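The planner crashed again at step 96, the same place as before, and Noura Akl read the log twice before she got up for water.

Gistix had written the planner. Daher had written the perception node, back when the company was four people, and it still ran under his name in the process list though he had moved away in August. Daher's node found the chain as a string of points. The planner took the points and chose where to pinch. Between the two sat a file of Noura's, 200 lines long, that turned one kind of point into the other.

She sat down and replayed the run at quarter speed.

The points came in clean along the top of the chain. Lower down, where it doubled over itself, they jumped from one strand to the other and back. The planner believed every one of them. It sent both arms to the same spot, saw they would touch, and quit.

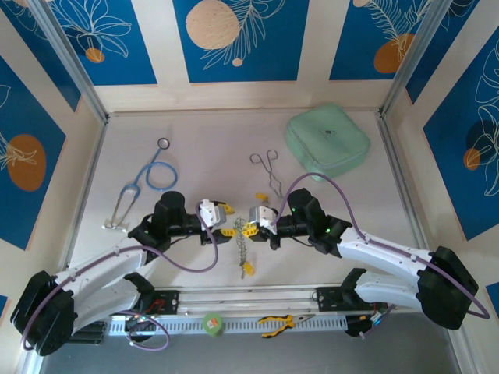

Both arms at the chain, 7/27/24.

"Is it the camera?" her manager asked from the door.

"No. It's my file."

"Can it be fixed tonight?"

"I can make it stop crashing. I can't make it right."

He thought about that and went to find his coat.

She added a check. If two points in a row were farther apart than a link could be, the file would drop the second and mark the gap. Then she made the planner wait for a fresh set of points whenever it saw a mark. It was 16 lines. She ran it against the saved logs, more than 4,000 of them, and ate crackers at her desk while the bar filled.

Three logs failed. She opened the first. The chain was in a knot, and Daher's node had drawn a straight line through the middle of it.

She wrote to him and attached the log. He answered before she had closed the window.

"I remember that line," he wrote. "Call me."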